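# Bench Cell 2: Equipment Planning Gallery

Reference page for the second brick-handling cell at Prillusach. February 2019, supersedes the October version. 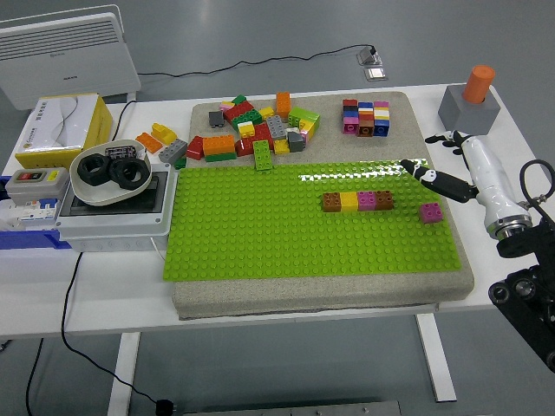 The budget request covers one arm, one two-finger gripper, a spare set of fingers and the table. Fistitz and Palacios have both been asked to quote on the arm. Grippers are quoted separately, as the mounting pattern differs between suppliers.

**Work surface.** Lime-green studded baseplate on a gray speckled foam board. Glare shows on the upper right of the plate; a diffuser is listed under lighting.

**Parts supply.** Large bricks in a loose heap on the board, small cubes in stacked columns to the right of it. Cell 2 adds a feed tray, 300 x 200 mm.

**Arm mount.** Black bracket with round bolt holes at the table corner. Quotes must include the bracket and fasteners.

**Electrical.** Enclosure, switch box and breaker assembly share the tabletop with the work. For cell 2 these move to a Prumomix under-table rack, lead time 11 weeks.

Contingency is set at 15 percent of hardware cost. Installation labor is carried on a separate line.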